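Re: [lodero-users] Folding policy, chunk length and the left arm drifting
From: Zuweira Amegashie
To: lodero-users

Sorry for slow reply, was fighting a power supply all morning. Answers inline, then some numbers at the bottom.

Malte Kleinschmidt wrote:
> Hi all. We retrained the Gbeho folding baseline on our own
> two-arm setup and get much worse results than the June
> writeup. First grasp is fine. After that the left arm creeps
> inward while the right is still moving, and the second grasp
> lands on fabric that has already shifted. Did you change
> anything besides the chunk length? Also, is your success
> number per fold or per garment?
>
> Malte

Per garment. Every fold has to land or the whole thing counts as a fail. I know the writeup says "per attempt" in one place, Abilio is fixing the wording. So if you're scoring per fold, your real gap is even bigger than you think, sorry.

The creep: we had the exact same thing. Long chunks, both arms predicted together, and one arm waits in the demos while the other finishes. The policy learns a sort of average of waiting and starting. Looks like drift, is really an early start done very slowly. Lovisa spotted it by plotting joint velocity during the waits, should be near zero and wasnt.

What changed between the first runs and the ones in the writeup:

Chunk length cut by half. You have that one.
Wait segments trimmed in the demos, but only where both arms are still. Don't trim where one is moving, we tried it and timing went to pieces.
A "which arm is active" flag as an extra output. Small head, small loss weight. This did more than the chunk length did.
Dark garments oversampled. Wrinkles on black cloth hardly show up in the camera and the policy was guessing at edges. 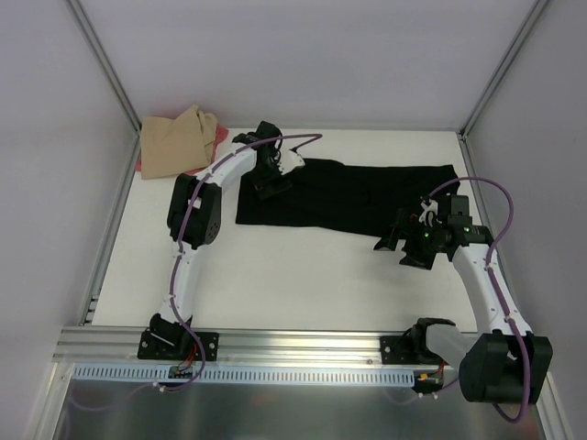
Does the active-arm flag need hand labels?
We get it from joint velocity with a threshold and a short smoothing window, so there is no labeling by hand.

Script is in the Hudero repo under tools, Akosua pushed it. Threshold is in radians per second and it is NOT scaled per joint, so if your wrists are noisier than ours raise it a bit or you'll get flicker.

Numbers. Full set is 3,471 demos before filtering. After dropping the ones with a regrasp we didn't like, or with a camera dropout, 1,364 left. Yes that is a lot thrown out. We trained on both and the small clean set won on pants and tied on shirts. Only 2 seeds each so don't quote me on the shirts.

Eval was 18 garments, none in training. Worst case is still thin dark fabric with the near edge rolled under. Left gripper goes for the corner, gets the top layer only, everything after that is a mess. No fix yet. Lovisa wants to try a depth input, I think it's a data problem, we'll see.

Things I'd check on your side, in this order:

Are both arms' timestamps from the same clock. Ours weren't for the first few weeks and it looked a lot like your creep.
Is your action normalization per arm or shared. Should be per arm.
Start poses. If yours always start in the same spot the policy leans on that and falls over when it doesnt get it.

If you can send one bad episode with raw joint logs (not the resampled ones) I'll run the velocity plot on it. Put it on the Wondex share, my mail will bounce anything big.

Zuweira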